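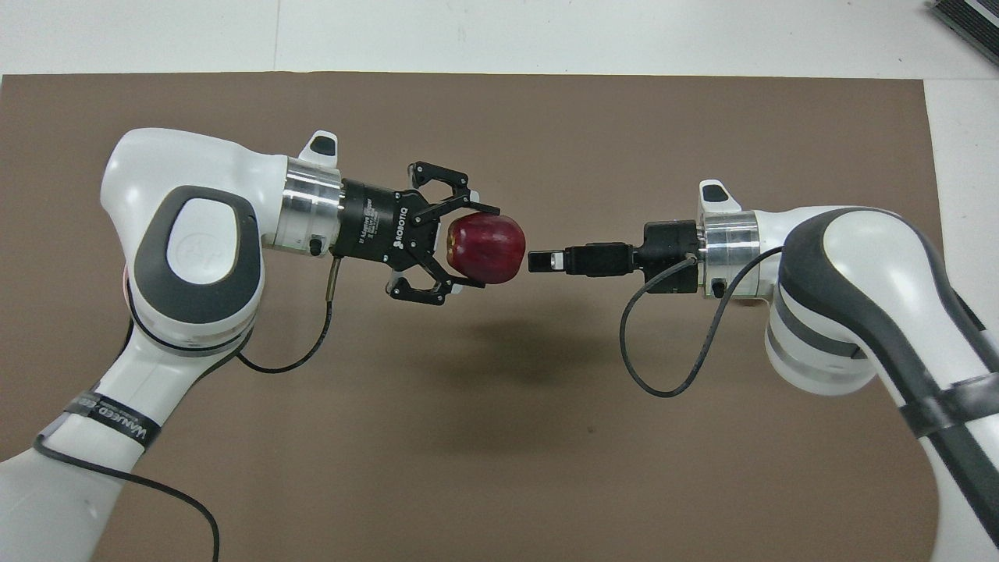
Part 3: Setting out the fruit table

By now you should have the table where you want it and the mat unrolled (if you haven't, go back to Part 2, I'll wait). This part covers the mat, the dishes and the apples. It's the bit I enjoy most, and it's also the bit I got wrong for most of August, so please borrow my mistakes and save yourself the bother.

What you need

A large plain brown mat
A small deep bowl
A shallow plate with a raised rim
Red apples, firm ones
A soft dry cloth
A damp cloth

Laying the mat

1. Wipe the table top with the damp cloth and let it dry completely. Crumbs under a mat feel like boulders once you start putting dishes on top.

2. Lay the mat down and slide it about until you have a strip of bare table showing down both sides. A narrow strip along the front is fine too. I used to push mine right up to the edge and then catch it with my hip every time I walked past.

3. Smooth it from the middle outwards with flat hands. If a corner curls up, roll that corner the other way for a few minutes and try again.

Note: I like a brown mat with a bit of mottling in it. Mine started out as a plain cream one from Gendby, and it showed every drip of juice – lovely for a day, horrible after that. Harpreet Chan talked me into brown and I haven't looked back.

Choosing the apples

4. Pick apples that sit comfortably in one hand. Very big ones look grand in the shop but they fill a small bowl all by themselves, and then you can't get your fingers down the side to lift them out again.

5. Turn each one round and check for soft spots. Speckles and pale streaks in the skin are perfectly all right, that's just how red apples come. What you don't want is a patch that gives when you press it.

6. Rub the apple with the dry cloth till it shines. You can skip this if you're in a hurry (I never skip it, I find it very soothing!).

Caution: don't polish with anything out of a bottle. People are going to eat these.

Placing the bowl and the plate

7. Put the bowl on the left half of the mat and the plate on the right half. Swap them over if you're left-handed and it feels more natural, but then keep them swapped, or you'll be forever reaching for the wrong one.

8. Leave a good clear space in the middle. You want to be able to bring an apple across without brushing anything on the way.

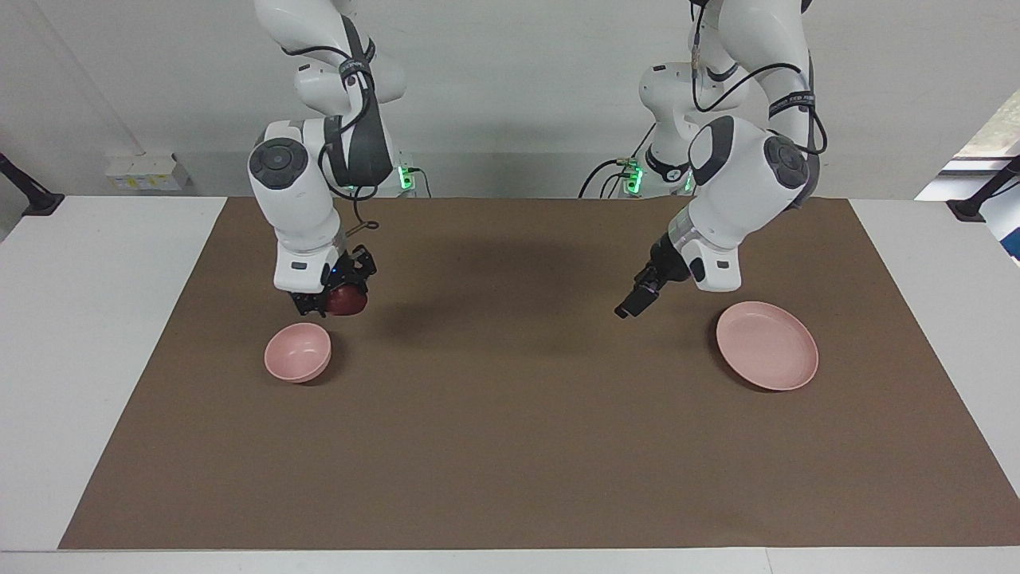
The two dishes do different jobs, so it's worth getting one of each. The bowl is for keeping: deep sides, so an apple stays put once it's in. The plate is for serving and slicing, and the raised rim stops a round thing rolling off on to the floor. I like the pair in the same soft pink, which looks very cheerful against brown, but any colour you can live with will do.

9. Hold the apple just above the bowl before you let go. Don't drop it in from a height. It bruises underneath where you can't see, and you'll find out on Thursday.

Note: if the bowl rocks when you touch it, feel under the mat for a ruck and smooth it out before you add any fruit.

When you've finished for the day, lift the dishes straight up, don't drag them, and wipe the mat with the damp cloth. Cleaning the mat properly is in Part 4, along with what to do about beetroot.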